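Vicugna

The vicuña (Vicugna vicugna) is the smallest living member of the camel family and one of the great sights of the high Andes. It lives on open grassland in Peru, Bolivia, Chile and Argentina, with a smaller introduced population in Ecuador. Genetic studies point to it as the wild ancestor of the alpaca, a remarkable legacy for such a slight animal!

Vicuñas live in family bands led by one male, who guards a daytime feeding ground and a separate sleeping area higher up the slope. Young males form bachelor herds. Their lower front teeth keep growing throughout life, a trait that is very unusual among hoofed mammals and wonderfully suited to tough, gritty grass.
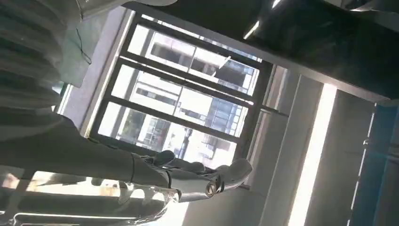
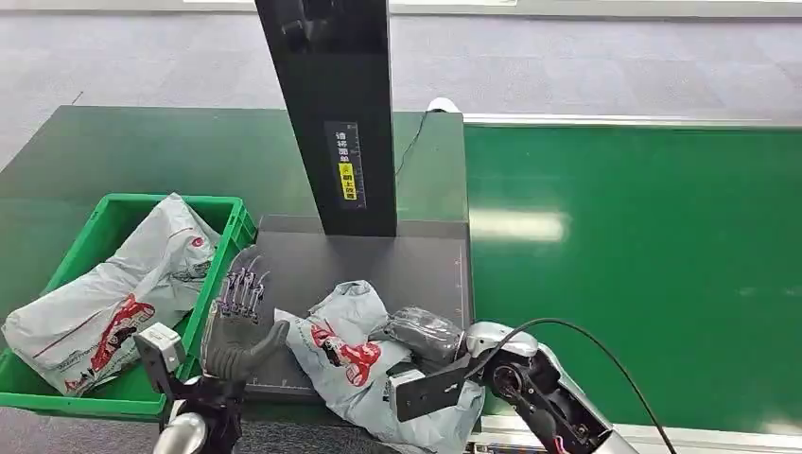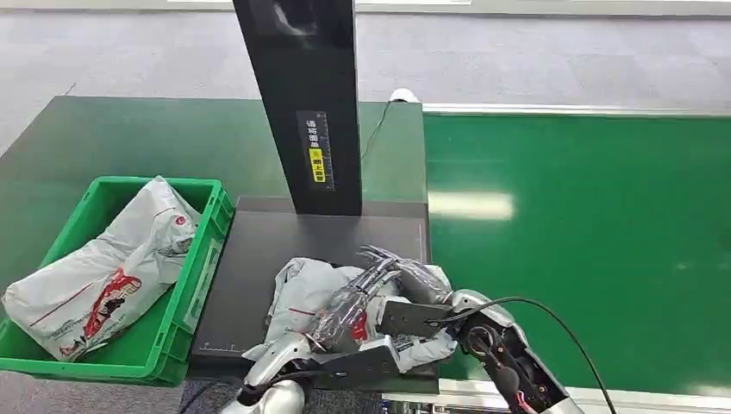 Heavy hunting in the colonial period and later brought the species close to extinction, and by the 1960s only a few thousand were left. Its recovery since then is one of the happiest stories in South American conservation. Protected reserves and trade controls helped, and so did the return of the chaccu, an Inca-era roundup in which people herd wild vicuñas into a pen, shear them and let them go.

The fleece is among the finest of any animal, and each adult yields only a small amount.

Field notes by Liudmyla Mykhailiuk and Stepan Bondarchuk follow 82 family bands over 4 breeding seasons. They record 331 births, nearly all in the morning, when newborns have the warm part of the day to dry off. Most calves arrive in February and March.

See also: Guanaco, Alpaca, Llama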